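Lunch, written down: an afternoon with Hòa Mai
By Selim Oral

The first thing Hòa Mai wants to know is what I had for lunch. I tell her a cheese sandwich, in the car, in the parking lot of the hardware store in Tultden. She wants to know what kind of cheese. I have to think about it, and she is delighted.

"See, you ate it an hour ago!" she says. "It's gone already. You'll remember the parking lot longer than the sandwich."

She kept a lunch diary for a whole year, which happened to be a leap year, so there are 366 entries in it. I had heard about it from two different people before I got in touch, and both of them told me it was a diet thing. It was never a diet thing. She didn't write down a single calorie. What she wrote down was what she ate, where she sat, who made it and whether she'd have it again, in green ballpoint, in a ledger she bought for doing her taxes and then didn't do her taxes in.

We met on 4th January at Veto, the coffee place on the corner in Stultdale with the very slow door. She'd picked the table by the radiator and kept her scarf on the whole time. She had tea and a bun. I had the soup, mostly because I felt I was being graded.

I asked how it started, and she said with a bad mood.

"I was working at the county records office and I'd eat at my desk, every day, with one hand. And one evening my sister called and said what did you eat today, just normal talk, and I couldn't say. I really couldn't! I grew up in a house where you could ask my grandmother what she ate on the day of some wedding 40 years before and she'd give you the whole table, and who didn't finish. And I couldn't do the same day."

So the next day she wrote it down. Cold noodles, back stairs, made by me, yes. She shows me the page. The first month is pretty short on words (my favorite is "Crackers. Standing. No.") and then it starts to loosen up, and by spring there are entries that run over onto the next line, with arguments in them and weather and one recipe for pickled mustard greens that goes sideways up the margin.

At the end of the year she went back through the ledger and counted, because she's a records person and couldn't help it. Leftovers came to 129. Lunches she cooked fresh that day came to 122. The rest were bought, or somebody else's cooking, or a birthday cake, and there were 6 days when she had nothing at all and wrote "nothing" with the date.

"I thought leftovers would be the sad ones," she says. "I had this idea that leftovers is what you eat when you've given up a little bit. But look how many yeses." She runs her finger down a page in July and it's true, the yeses are nearly all next to something from the night before. Braised pork, day two. Squash soup, day three, "better." Rice porridge with the end of a chicken.
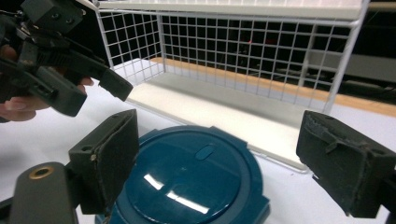
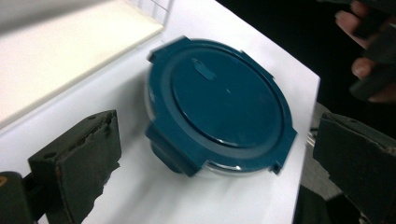 In the second picture, a round container with its teal lid on.

I wanted to know what makes a good leftover, and she took this very seriously. Anything with a sauce, she says. Anything sour. Beans, always. She doesn't trust fish on the second day unless it's been cooked in caramel, the way her mother does it, and she has strong feelings about people who put salad away with the dressing on (I do this, I didn't say so). Fried things she just eats cold over the sink and doesn't pretend.

"And let it be a different meal," she says. "My husband would eat the exact same plate four nights running and be happy. I can't. I put an egg on it, I put it in broth, I chop it up with herbs. Then it has its own name and I can write it down."

The bought lunches are a mixed bunch. A good number come from Quách, the little noodle counter behind the bus station, where she's been going long enough that she doesn't order. She sits down, a bowl comes. I asked if it's always the same bowl. She said no, and that she's never figured out how they decide, and she doesn't want to ask in case it stops.

She's funny about the bad ones too. There's a gas station burrito that got half a page. There's a lunch with a cousin where the food column is blank and the "who" column says only "her, talking." There's a funeral in the fall, with ham sandwiches, and next to "have again" she wrote yes, then crossed it out, then wrote yes again.

Did she keep going after the year was over? She shakes her head.

"The ledger was full! And I'd started to pick lunches because they'd look good in the book, which is silly. I went out in the rain one day for dumplings because I'd had toast two days in a row and I didn't want to write toast." She pulls off a piece of bun. "They were good dumplings, though."

She left the records office last summer and works three days a week at the library now, where there's a break room with a window. She still eats away from her desk. Her sister still calls and asks, and now Hòa can generally go back a week, sometimes two, if nothing much has happened in between.

Before I left she asked to see my notes -- she wanted to be sure I'd put down the soup. I hadn't. She waited while I did it. Lentil, by the radiator at Veto, made by I don't know who, yes.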